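Tuesday, bench notes, afternoon
Tornow two-arm kit, evaluation unit, day 2 of looking at it properly

Carrying on from yesterday's page. The question is still whether we buy one of these for the shared bench or keep patching the old setup. Niloufar Kiani wants a yes or no before the end of June, with reasons, and she wants the reasons to be ours and not off the Tornow product sheet.

Price as quoted: 2,000 for the pair of arms, rail, cabling and the wrist camera. Another 400 for the support plan, one year. The Mykhailiuk quote is still open as well but theirs is a single arm and I would have to build a rail for it. Clornel never answered the second email. I'm treating them as out.

Setup
Rail went down on the table first, then arms, then cables. I used our own clamps. The manual has you run homing on each arm separately and then together, and the "together" step failed twice with the same code, 331. The code isn't in the printed manual. It is in the online one, under cabling, and it means the second arm hasn't reported its address. Reseated the connector, power cycled, fine after that. If you get 331, check the connector before you go into the config file. I lost most of the morning in the config file.

Homing takes longer than I'd like. You have to do it after every power cycle and there is no way to save the pose. Asked support if that's planned. Reply was polite and said nothing.

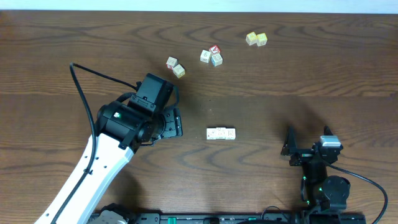
Tornow sells the kit on table-top sorting, so that's what I'm testing: small cubes, simple picks, either arm allowed. I'm using the wooden alphabet blocks because they're light, they're close to the same size, and if one goes on the floor it doesn't matter. They are spread over the table in little clusters, and the row of three white ones between the two grippers is the one I care about, with the blocks pressed edge to edge. A lone cube is an easy pick for any arm on the market. A cube with a neighbor touching it means the fingers have to come in on the open faces or push something aside first. The yellowish pair at the far side is the reach check.

Notes on the arms themselves:

Joint play. Small at the shoulder, more at the wrist than I expected. With the power on and the arm holding, I can move the fingertip by hand and feel it give before the motor pushes back. The left arm is worse than the right. Could be a loose horn screw. Need to open it up before I blame the design.

Cables. They leave the gripper end in a wide loop and run back down toward the base. I don't like this. On a long reach the loop wants to swing in over the work. I'd add a clip partway down the link on each side. Cheap fix but it should come with the kit.

Status lights. Green when the bus is up. Useful, and easy to see from the stool. They don't change when a motor goes into overload, so don't rely on them for that. You only get the overload in the log.

Noise. Fine. You can talk over it.

Software
The bundled planner is called Fetus. I don't know who picked that and I'm not going to type it in any report that leaves this building. It does two things well: the arm-to-arm collision check is on by default, and you can replay a recorded move at reduced speed without editing anything. It does one thing badly, which is that the camera calibration lives in the same file as the motor limits, so restoring one overwrites the other. I did this before lunch and had to redo the calibration. Keep a copy of that file under another name.

Version 8 of the planner is supposed to split them. No date given.

Wrist camera
I was ready to write this off because the sensor is small and the lens is fixed. It's better than that. Close in to the blocks I can read the printing without any processing, and the fingertips stay in view at the bottom, so you can judge the gap by eye while jogging. Contrast is the weak point. Where light hits the tabletop it goes pale and the grain washes out, and the shaded side of a block goes dark enough that I wouldn't trust a color label from it. A diffuser on the lamp would probably do a lot.
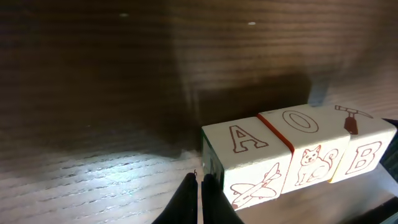 Wrist camera, fingers beside the A block. Airplane, cat and B on the front faces.

For matching a block by its printed face I'd use the top faces. They come through brighter than the fronts. The A and the O should be easy. The pickaxe on the end block needs its own template — I had only made letters.

Approach angle matters more than the manual lets on. Coming in low, the fingers stay clear of the faces you want to read, but there's less room to correct if the block shifts. I'd like to try a steeper approach with the same row and compare the views.

Where I am on the decision
Leaning yes on the hardware, provided the left wrist is only a screw. Leaning no on the support plan. So far support has cost me more time than the manual, and the manual cost me a morning.

To do
Open the left wrist, check the horn screw.
Clips for both cables.
Diffuser on the lamp, then repeat the close view of the row.
Template for the pickaxe.
Ask Tornow for the price of a spare set of fingers and whether the quote holds through June.
Tell Niloufar about the calibration file before she uses the planner.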